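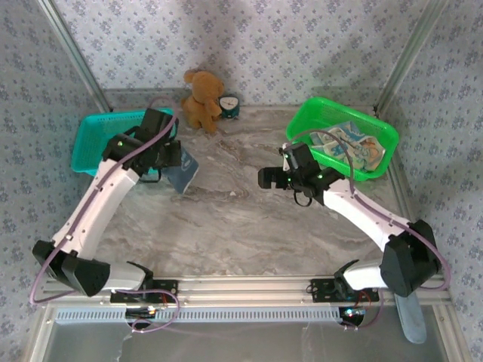 Rista has begun taking orders for a two-arm tabletop robot cell aimed at small workshops, training centers and repair businesses that want to try automation on sorting and tidying jobs. The product, called Jutura, is sold as a complete unit with both arms already mounted and wired. Customers can buy it outright or rent it by the month, starting in May.

The cell is built as a small enclosure with walls on three sides and a smooth floor. Both arms are bolted to an aluminum rail along the front, where an operator can reach them. Each arm carries a black gripper. The wall and floor coverings can be swapped by the customer, and Rista supplies plain and patterned sheets so that buyers can check whether a task still runs when the background changes.

"Most of the people who call us have one job in mind and it's usually something soft," said Obed Odoi, who runs sales for the product. "Cloths, pouches, small bags, toys. They've already looked at machines for boxes and bottles and found those don't help much."

The first set of tasks that ships with Jutura covers picking up fabric items and placing them in baskets, moving small household objects from one side of the floor to the other, and passing an item between the two arms. Customers can add tasks of their own by guiding the arms through the motion and saving the result. According to the company, a new task normally needs 40 demonstrations before it can be run without an operator.

Rista is offering the rental plan with a minimum term of 12 weeks. The price includes delivery, setup, one day of training at the customer's site and replacement gripper fingers. Baskets and other containers are not included, and customers are asked to use their own so the cell is set up for the sizes they work with. Shipping outside the company's home region is quoted separately.

Gisler, a textile repair business, had one of the early units on trial over the winter. Manager Danang Purba said the shop used it to separate small finished pieces by customer order at the end of the day.

"It's slower than a person on a single piece," Purba said. "We left it going through lunch and after closing, so that didn't bother us much. Thin fabric was the hard part. If a cloth was lying completely flat, the gripper sometimes needed two or three tries to get hold of it."

Purba said the shop also had to change its lighting, as a window next to the cell threw a strong reflection on the floor in the late afternoon. Gisler has since signed up for a second rental term.

Rista said it has changed the gripper fingers since the trial units went out. The new ones have a narrower tip and a softer pad, and they fit the older arms as well. Trial customers will get a set free of charge. The company has also added longer cables along the arms after two customers reported that the first ones pulled tight when the wrist turned all the way around.

Training will be handled by Plirnby, which already services other Rista equipment. Mutua Mwakalinga, the firm's service lead, said the one-day course covers starting up, stopping safely, recording a task and swapping the grippers. A longer course for staff who want to edit recorded tasks is planned for later in the year.

The company has 53 units ready for the first round of deliveries. Orders placed after those are taken will ship in the fall. A demonstration unit can be seen by appointment at Rista's showroom from 9 a.m. to 4 p.m., and visitors may bring their own items to test.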